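Clearing the Desk

By Gobnait Madigan

The job takes most people less than two minutes. Pens go in the drawer, the folder goes in the rack, and the desk is clear. At Pondbridge, a small automation lab on the second floor of a former shoe warehouse, two robot arms have been working on it since March.

I went to see them because I had spent a winter reading that household robots were close. Some of the claims were specific. Vokero, which sells a wheeled machine with one arm, told its customers that theirs would load a dishwasher by the time it shipped. It shipped with a software note saying the dishwasher feature would follow. I wanted to watch a machine do something dull, many times in a row, with no music over it.

Svetozár Paulík runs the desk project. He is a mechanical engineer who spent eleven years on packaging lines before he came to Pondbridge, and he talks about the work the way a plumber talks about a bathroom. He gave me a stool and told me to stay as long as I liked. I stayed until a little after six in the evening, with a break for soup.

The rules are simple. Office supplies are put out on a white table. There is a small drawer for the small things and a wire mesh organizer for flat things such as folders. Two arms, one at each front corner, have to put everything away. A run ends when the table is clear or when someone decides it isn't going to be. The items are moved between runs, so the arms can't repeat the same motions from memory.

Since the project began the team has logged 3,860 runs. In 1,533 of them the arms finished the whole job without help. That is just under 40 percent, and Paulík said the number flatters the system, as the early runs used fewer things.

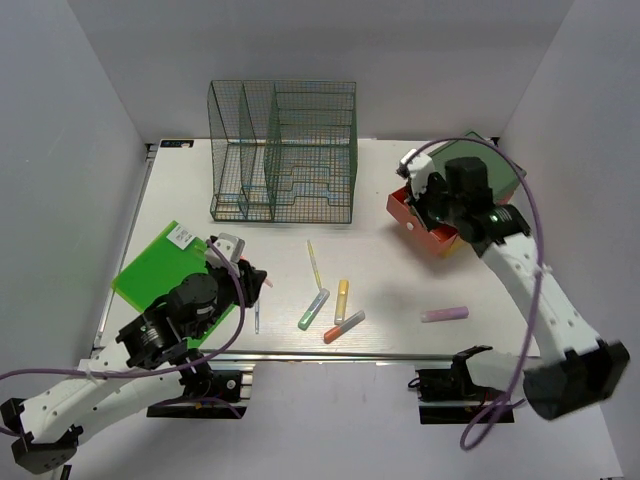 Pens are the worst of it. A pen is thin and round and close to the table, so the fingers have to come down low without hitting the surface. If they close a little off center, the pen squirts away. If they close well but near one end, it swings, and a pen that swings will not go into a drawer the size of a paperback. The arm then has to set it down and try again, and each new try is another chance to roll it off the edge. Highlighters are easier because they are fat.

Folders fail for a different reason. A flat folder on a flat table has almost nothing to hold. A person slides it to the edge with a fingertip, or gets a nail under the corner, and does it without looking. The arms have learned a version of the slide. It works on stiff plastic and does badly on soft paper ones, which buckle.

Then there is the drawer. Someone has to pull it open, and on a light set of drawers the whole box comes along with the pull. The team thought about taping it down and decided against it. "At home it isn't taped down," Paulík said.

Hanane Bennani, who handles the training side, showed me how the arms learn. She sits at a matching pair of arms and does the job by hand while the robot copies her, and the recordings are used to teach the software. She has done this for 269 hours by her own log. Her own pen technique has changed as a result. She now picks up pens at home from straight above, with two fingers, and her kids have noticed.

I asked her what the system was good at. She said recovery. A year ago an arm that dropped a marker would carry on as if it were still holding it, travel to the drawer, open its fingers over nothing and go back for the next item. Now it usually notices and goes back. I saw it happen four times during my visit. It was the most lifelike thing the arms did, and it was slow. A full run takes over 8 minutes.

Speed matters less at home than it does in a shop. Wim De Bruijn buys equipment for Brorketti, which packs gift sets and stationery for other companies. His packers put assorted pens into trays all day, and he would like a machine to take the night shift. He has visited Pondbridge twice. His view is that the arms are interesting and that he can't use them. A tray that takes minutes costs him more than a person does, and a tray with one pen missing comes back from the customer.

What he has bought is older technology. There is a machine on his floor that sorts one kind of pen from one kind of hopper, fast, and does nothing else. When the pen changes, a technician spends half a day changing the machine. De Bruijn said he would pay well for something that cut the half day to an hour, even if it never learned anything else.

Pieter Martens, who repairs industrial arms and has no stake in any of this, was more blunt. He thinks the chores will come in the order of how much a mistake costs. Folding towels will be early, as a badly folded towel is still a towel. Clearing a desk will be in the middle. Anything with glass, hot fat or a toddler will be late. He also pointed out that cables wear and finger pads wear, and a household will not keep spares in the closet.

Toward the end of my visit the arms did a clean run. Every pen went in on the first or second try. The folder took three slides before one of the arms got hold of it and stood it in the rack. Paulík wrote the result on a sheet, and Bennani came over and laid everything out again in a different order.

The next run ended at the second pen, which went off the front of the table and under my stool. I picked it up and handed it back.

Pondbridge plans to add paper clips next. Bennani is against it.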